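Aug 5, 2019 – sewing room notebook

Back at the striped tops this morning, after a long week of pretending the Pandeo order would sort itself out. For anyone picking this up after me: these are the sleeveless ones with the white binding at the neck and armholes, and what we want from them is a fold that stays square and a hem that doesn't wander off to one side. Stripes are lovely to look at and terrible to fold! A plain top forgives you a crooked edge, but on a stripe you can see it from across the room.

I got the pattern from an old Vasconcelos sheet, and cut the size we always cut. The binding is the narrow white one from Jeseo, and I bought 35 yards of it in the spring, so please use that up before anybody orders more. I still think it sits better around a wide neckline than the stretchy kind did, though I know opinions differ at the next table.

Folding notes are further down. Laid flat, and the loose part gathered up. 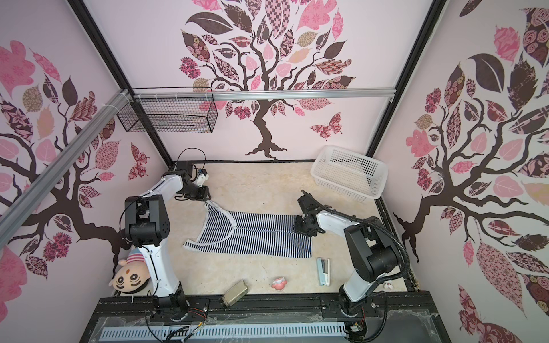
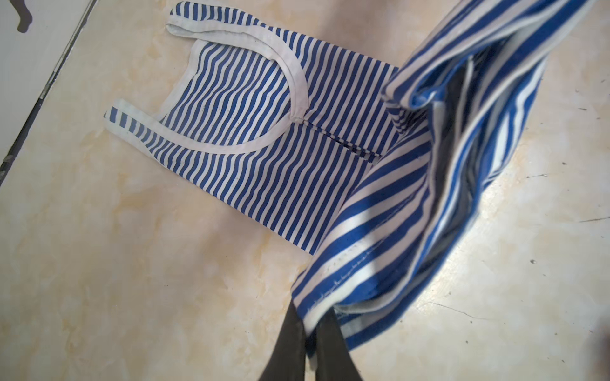

Stitching along the hem, and some small dark specks on the white stripes.
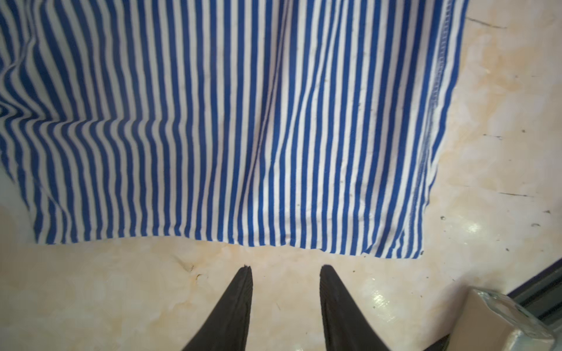
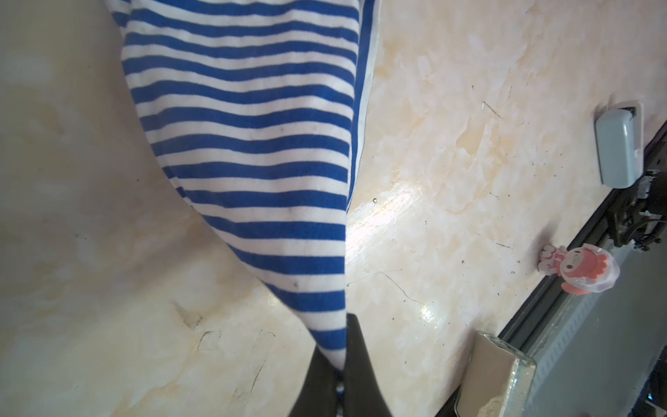
The specks bother me more than the folding does. I can't say yet whether they are lint or marks in the cloth, so I'd like to try a sticky roller on one top, and a cool wash with the mild Atetar soap on another, and then compare them by the window in the afternoon when the light is good. If it's in the cloth, I'll write to the supplier before we cut into the rest of the bolt. I also want to wipe down every surface before the next round, just so we aren't chasing our own crumbs.

As for the fold itself, my feeling is still that we should match the side seams before anything else – sides together, straps on top of each other, then the bottom brought up to the armhole. Going by the neckline never works for me, as the binding pulls a little and everything after it comes out slanted. Lift the hem by a wide pinch, too. A narrow one twists the cloth into a rope and you have to shake it out and start over.

The order is for 48 tops, and I'd like the first dozen folded and bagged before lunch tomorrow. White thread is getting low (one big cone and a bit), and the good pins are in the tin by the iron, please put them back there.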